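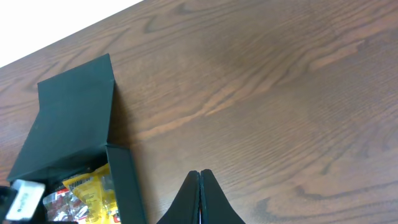 Home News Stations Data Contact

Clandov Bird Observatory Releases Results of Spring Migration Banding Program

June 2021
By the Clandov Bird Observatory press desk

The Clandov Bird Observatory has released preliminary results from its spring songbird banding program in the Koller River valley. Crews banded 1,986 birds during the season and recorded 409 recaptures. The totals come from six stations operated under a single protocol, the first spring in which all of the stations followed the same net schedule from opening to closing.

The program measures the timing of northbound migration through the valley and the physical condition of birds that stop there to feed. Results are used by land managers at the Madeck Marsh Preserve and the Werley Tract when they schedule mowing, brush removal and water level changes.

Methods

Each station used mist nets set in fixed lanes. Nets were opened at first light and closed before midday, except when rain, high wind or heat required an earlier closing. Net lanes were not moved during the season. Where vegetation grew into a lane, it was trimmed to the same width as at opening, so that the catch rate in late spring could be compared with the catch rate at the start.

Birds were removed from the nets by permitted banders and carried to a processing table in cloth bags. For each bird, the crew recorded species, age, sex where it could be determined, wing length, body mass and a visual fat score. A numbered aluminum band was fitted, and the bird was released near the lane where it was caught. Recaptured birds were weighed and scored a second time. A bird caught again at the same station on the same morning was released without processing and does not appear in the recapture total.

Effort is reported in net hours. One net hour is one net of standard length open for one hour. All catch rates in the full data file are corrected for effort, and the raw totals given in this release should not be compared directly with those of earlier springs, when some stations ran on a shorter schedule.

Timing of Migration

Movement through the valley took place in two main periods. The first was dominated by short-distance migrants, including Hermit Thrush, Ruby-crowned Kinglet and White-throated Sparrow. The second was made up mostly of long-distance migrants, with Magnolia Warbler, American Redstart, Swainson's Thrush and Red-eyed Vireo caught at every station. A gap between the two periods coincided with steady north winds, and catch rates at the river stations fell close to zero while those winds lasted.

The observatory considers a species to have peaked on the date by which half of its season total has been caught. By this measure, most warblers peaked later at the Madeck Marsh stations than on the Werley Tract. The marsh is lower and holds cold air longer in spring, and leaf-out there trails the upland woods. Insect sampling was not part of this year's work, so the program cannot say whether food supply accounts for the difference.

Body Condition and Stopover

Recaptures are the main source of information on stopover. A bird caught once gives a mass on arrival or at some unknown point in its stay - a bird caught twice gives a rate of change. Most thrushes recaptured after one or more nights had gained mass. Results for warblers were mixed. Small species had often moved on before they could be caught a second time, and the sample for several of them is too small to support an estimate.

Birds caught in shrub edge along the old Madeck levee carried higher fat scores than those caught in closed woods. The levee is scheduled for partial clearing. The observatory has provided the preserve with a map of the lanes concerned and has recommended that clearing be done in sections, with work held outside the spring and fall migration periods.

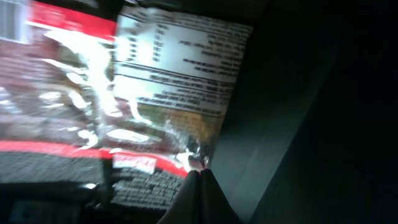 Snack bag, close view.

Equipment and Data Quality

This spring the stations replaced spring scales with electronic balances. Each balance was checked against a reference weight before the nets were opened and again at closing. Records from any morning on which the two checks disagreed were flagged, and the masses from those mornings are left out of the condition analysis. The birds themselves remain in the banding totals.

Field records were made on paper and entered at the observatory office. Every record was entered twice and the two versions compared by computer. Discrepancies were settled from the paper sheet. Most involved wing length or net number, with a smaller group involving age codes for sparrows, which are difficult to age in spring. Where a code could not be confirmed, the bird was assigned to the general adult category.

Foreign Recaptures

Among the birds handled were about 15 that carried bands placed by other programs. These have been reported through the usual channel, and the banding locations will be added to the data file when they are received. They are counted separately from the recapture total given above.

Next Steps

Stations on the Werley Tract will remain open through the summer on a reduced schedule to sample breeding adults and young of the year. The marsh stations are closed until fall migration. Net lanes will be left in place with poles removed, and visitors to the preserve are asked to stay on marked trails so that vegetation in the lanes is not trampled.

A full technical report, with effort-corrected catch rates for each species and station, will be issued in January. The preliminary file is available on request from the observatory's data desk. Users should note that species totals may change slightly as the remaining age and identification queries are closed.

About the Clandov Bird Observatory

The Clandov Bird Observatory conducts banding, point counts and nest monitoring in the Koller River valley and adjoining uplands. All banding is carried out under the required federal and state permits.

Recent Releases

Koller River Heron Colony Survey Completed
Net Lane Access at Madeck Marsh: Notice to Visitors
Werley Tract Nest Box Results
Changes to the Observatory Data Request Form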